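Moving a small firm's VAT records on to software: a talk with Eftychia Ververidis

Eftychia Ververidis has kept the books for Andreadis, a small food importer, since long before returns had to be sent from software. The firm joined the digital system this spring and now files through a package called Julteo. She spoke to Kulsoom Gondal on 2019-06-15 about how the change went.

Until last November everything was in one workbook with a sheet for each quarter. "It added up and I understood it," Ververidis says. "The trouble was that I was the only person who did. If I was off sick, the return waited until I came back."

She tried two packages before choosing. The first, Ninby, was cheaper, but it would not let her import old purchase invoices without retyping the supplier on each one. Julteo took the workbook as a CSV file once she had put the dates into a single format. There were 745 lines to bring over. Of these, 75 were rejected on the first attempt, nearly all of them for a missing tax code.

"I had left the code blank for zero-rated goods, and the program reads a blank as an error," she says. "In the spreadsheet a blank meant nought and I never thought about it. I filled them in by hand over two evenings."

Zero rating is still where most of her checking goes. Plenty of food carries no VAT, but crisps, sweets and most soft drinks are standard-rated, and one supplier's invoice can have both kinds on it. Julteo allows a default code for each supplier, and she has switched that off for all the food accounts.

"A default is fine for the telephone bill," she says. "For a mixed delivery I want to be made to choose, line by line. It is slower, and I would sooner be slow."

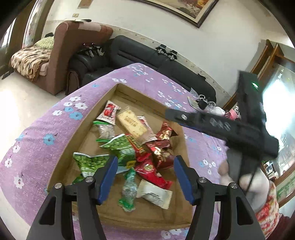 Filing the first return

The first return under the new system went in a week before the deadline. Ververidis ran the old workbook alongside the software for the whole quarter and compared the box totals before she sent anything. They differed by a few pence, which she traced to rounding: the workbook rounded at the foot of the page and Julteo rounds each line.

The step that took longest was giving the software permission to file. The login belonged to a director who had left for the Nisidholm office, and it had to be moved to someone else before the connection could be made. "That was 3 weeks of letters and phone calls," she says. "The return itself took me a morning."

She has a few complaints. The bank feed drops out and has to be renewed, and credit notes appear in a separate list — she missed one in April and had to correct it. She would also like the printed VAT report to show invoice numbers.

Asked what she would tell another bookkeeper about to make the move, she says to sort out the login first and to keep the spreadsheet going for one full quarter. Hers is still on the office computer. She last opened it in May, to look up an old supplier's address.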